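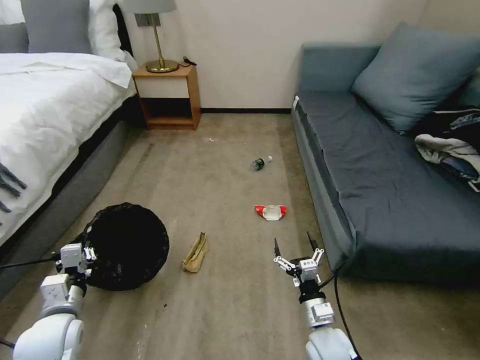 Grarnus bedroom pickup set – README

Hi! I'm Jamshid, and I put this dataset together with Hatem Kamel for the Clakholm robotics club. It's our spring project, and the goal is pretty simple to say and pretty annoying to do: get a two-armed robot to pick trash up off a bedroom floor and drop it in the wastebasket.

Last update: 2021-04-13

What you get

There are 3472 short clips, all driven by a person (mostly Hatem, who has way steadier hands than me). Each clip is one try at one item, and it comes with head camera video, the joint angles for both arms, how open each gripper is, and a one-line instruction like "put the paper bag in the basket". The instructions were typed by whoever was free, so expect typos. I fixed the worst ones and then got bored.

The trash is the usual stuff: plastic bottles, food wrappers, crumpled paper bags. Clothes piled on the sofa are NOT trash! Same for anything on the bed or the nightstand. We left that kind of clutter in on purpose, and our first model went straight for a sleeve, so please keep those clips in your training split.

How we recorded

We shuffled the items between clips by tossing them – that's the whole method. The basket stays on the floor by the bed for most of the set, but in the folder called moved_basket it could be anywhere we could reach.

Paper bags are the hardest by a mile. Grab them in the middle and they slide out, so Hatem started going for the folded end and things got a lot better after that. You can see his style change if you sort by session number.

Stuff that's wrong with it

Session 23 has the left and right gripper channels swapped. Use fix_grippers.py before you load it (I keep forgetting this myself).

More than 30 clips end before the arm is back at rest. They're marked short in the index file.

Carpet only. We tried the model on the tile at the Drurnton demo and it was a mess, so don't expect much on other floors.

Splits

Train, val and test are split by session, so please don't reshuffle by clip or your numbers will look way too good. If you only want a quick look, grab the Kermani mini set, which has 3 sessions and fits on a thumb drive.

Questions go in the issues tab. Hatem answers faster than I do.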